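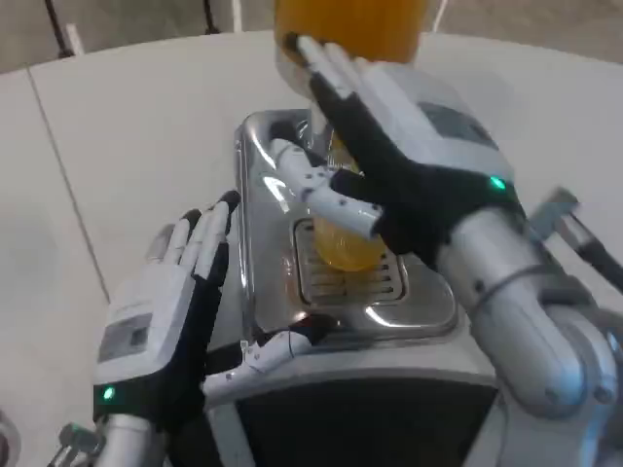
Quick one before I have to be on a train. I've been back four days from the trade mission and my inbox is a horror, but people keep asking was it worth it for a firm our size. Short answer, yes, mostly. Not for the reasons in the brochure. The best talk I had all week was next to a stainless steel beverage machine on a white countertop, no badge scan, no pitch, just me and a buyer from Warow complaining about customs forms. Got her card. She wrote back before I'd even landed. The official matchmaking sessions, on the other hand - 20 minutes each, timer on the wall, and half my slots were with people who sell the same thing I do.

Numbers, for those who like them. 286 companies signed up across both sides. I had 45 names on my list going in. Came home with 3 I'd call real leads. Ruba Darwish (she runs exports at Tarawneh, been on loads of these) told me thats a good week. I beleive her.

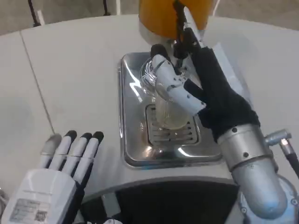 What I'd do differently

Book fewer meetings. Leave the afternoons open. Send samples ahead, not in your suitcase - mine sat at the airport for two days and I pitched from a PDF like an idiot.

Also, read the agreement they keep waving at you. The one signed in May does cut paperwork for small shipments, but only if your distributor is registered on their side first. Ours wasn't. Sorano's was, so they walked out with a pilot order and I walked out with a to-do list. Fine. Working on it.

And get the travel grant form in early. Mine is still "under review".

More on the distributor thing when I've got an actual answer from them. Train's here.

Posted 30 Nov 2021

Print this post
E-mail this to a friend

Recent posts
Skultthorpe warehouse: we signed the lease
Invoicing in two currencies, a rant
Do you need a local agent?
Packing list for trade fairs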